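Zuleica Evangelista mora há 13 anos no mesmo apartamento e há quase tanto tempo defende o mesmo sofá. "Já me ofereceram trocar, já me mandaram catálogo, e eu digo sempre que não. Tecido cinza bom, bem cuidado, dura demais!", conta ela, rindo, com a escova de cerdas macias ainda na mão.

A paixão por estofados veio da oficina do tio, onde passava as férias de março arrancando grampos. Hoje ela atende em casa e dá um curso pequeno de conservação de tecidos, sempre cheio. 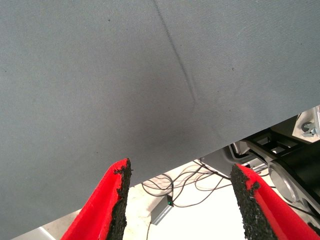
Por Emerson Holanda
Repórter de Casa e Decoração
21/09/2025

Pergunto o que ela olha primeiro numa superfície cinza. "Os pontinhos escuros! De longe a pessoa acha que o pano está liso, chega perto e tem um aqui, outro ali. Antes de esfregar, aspirador com bocal de escova, no sentido da trama."

E os vincos? Zuleica se anima (é o assunto preferido dela). "Vinco fino eu adoro, porque quase sempre tem jeito. Você alisa com a palma, do centro para fora, e passa um vapor leve, sem encostar. Se tiver uma preguinha na ponta do vinco, começa por ela."

Produto, só depois de testar num canto escondido. Ela espera 25 minutos, olha com luz do dia e aí decide. "Já vi gente estragar um assento inteiro por pressa, e era uma manchinha de nada."

Na saída, me mostra o caderno de amostras, com retalhos colados e anotações a lápis. O cinza ocupa quatro páginas.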